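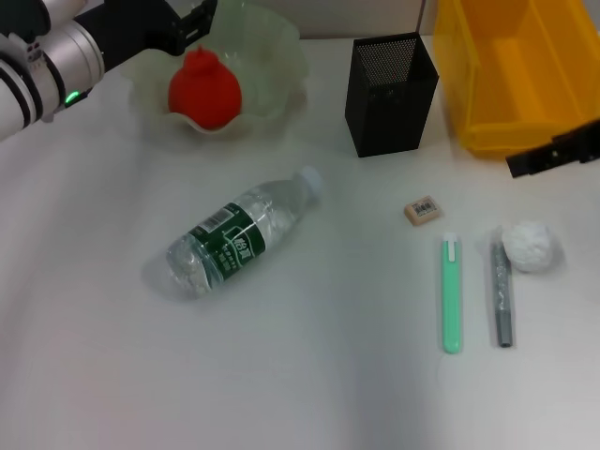

**Robotics Club: Desk Clearing, January update**

The manipulation group at Kesside has moved from single-object picks to the desk-clearing task. The task definition is short. Small items are spread over a white table, and the arm has to transfer them to the correct container: stationery to the mesh holder, everything else to the yellow bin. The glass bowl and its contents stay where they are, and contact with the bowl ends the run.

Object choice took longer than expected. The current set includes a water bottle, an eraser, two pens and a crumpled white ball. The pens lie side by side with little clearance, so the planner must choose an approach angle that does not push one while closing on the other. The bottle is clear plastic with a label around the middle, and the detector tends to box the label and ignore the rest. Grasp points for the bottle are now computed from the label box and a fixed offset along the long axis. This is a workaround and is logged as such.

Teleoperated demonstrations stand at 284. The target for the first training run was 200, and the additional episodes go to the pens and the eraser, where the failure rate is highest. Each episode is stored with the head view, the wrist view and joint states. Anyone reviewing should check that all three streams start together. A late wrist stream is grounds for deletion.
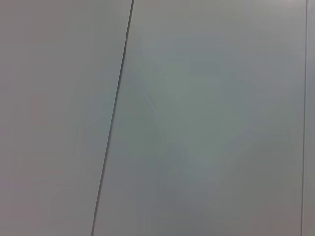 Wrist footage with nothing but plain surfaces in view is kept if the other streams are intact. The Vesum subgroup tested trimming such footage and found that the policy then hesitated whenever the wrist camera lost sight of the objects. Trimming is switched off in the current build. Exposure on the wrist camera should be locked before recording, as pale gray surfaces cause the automatic setting to drift.

Open items:

- Gripper force limit for the white ball. The present value flattens it.
- Insertion angle for the pens. The holder is tall and narrow, and the release height needs to come down.
- Labeling guide, second draft. The Lisen notes cover the bin but not the holder.

The internal trial is set for the end of the term: 100 runs, 6 minutes each, with object positions drawn by script. Results go to Gilani for scoring along with the raw logs. Members who want operator time should enter their names on the bench sheet. New operators do a supervised session on the eraser before moving to the bottle.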